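In Defense of Folding the Small Stuff
Oct 30, 2024
Filed under: Home, Opinion

My sister-in-law doesn't fold her dish towels. She has a deep drawer next to the stove and in they go, straight from the dryer, and when she wants one she reaches in and pulls. She is a happy person with a clean kitchen, and I have been arguing with her in my head for 19 years.

I should say that I came to folding late myself. In my first apartment I owned 4 towels, and you can't really have a system for 4 towels. One was on the oven door, one was on the floor of the bathroom, and the others were somewhere. Then I moved into a house with an actual linen closet, a tall narrow one with a door that sticks in April and loosens up again by the fall, and I found that a closet like that starts making demands on you. You open it and it looks back.

The case against folding is a good one and I want to be fair to it. A cloth is going to be wiped across a counter or tucked under somebody's chin. It will be crumpled again by supper. Ironing a napkin I gave up long ago, and I can't say that any guest of mine has gone home hungry on account of it. Life is short, the basket is full, and there are people in this world who get to sit down at eight in the evening while I am still standing over a heap of washcloths, matching corners.

And yet I keep at it, and I've come to think the reason has very little to do with neatness. A thin white cloth that has been dropped on a table is a surprisingly hard thing to read. It lands in a sort of fan, with long pleats running across it on the diagonal, and you have to work out which edge is really an edge and which is only a fold pretending to be one. The tag, if there is one, helps a little. You find a corner, you lose it, you find another one. 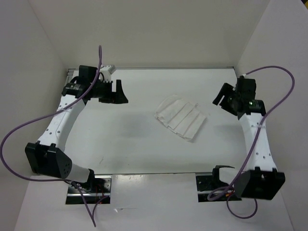 It takes a moment of real attention, and I don't get many of those in a day. Most of what I do around the house I do while thinking about something else (the car, the phone bill, whatever I said at lunch that came out wrong). With a big bedsheet I can get by on muscle and bad temper. A small cloth wants you to look at it. Once you have 2 corners in your fingers, the rest hangs down and sorts itself out, and there's a pleasure in that which I'm a bit embarrassed to enjoy as much as I do.

I have strong feelings about the surface, too. The bed is wrong. Everybody uses the bed, and the bed gives under your hands, and the blanket grabs at the cloth and drags it crooked. What you want is something smooth and hard and cleared off completely, so you can lay the thing out and run your palm from the middle toward the sides. I use the kitchen table after breakfast, once the crumbs are gone.

A few years back I got tangled up in the question of method. There is a little company called Fustier that sells a folding board, and I bought one, and it did make every towel the same size as every other towel. I used it for most of a winter. It now lives behind the Baudry hamper, where it keeps the hamper from tipping over, and I wish it well. What bothered me was that it did the looking for me. I'd just flap, flap, flap and be done, and then I'd be standing there with a perfect stack and no memory of having made it.

So these days I do a plain fold in half, and half again, and sometimes a third time if the cloth is large. They don't match. The older ones have stretched along one side and will never be square again no matter what I do to them, and those go on the bottom of the pile where they can hold up the others.

Would I tell my sister-in-law to change her ways? I used to think so. I had a whole speech ready one Thanksgiving, and then she handed me a towel out of that terrible drawer, wrinkled as a walnut, and it dried the gravy boat just as well as any of mine. I dried it, I hung the towel over the faucet, and then I took it down again and folded it when she went to get the pie.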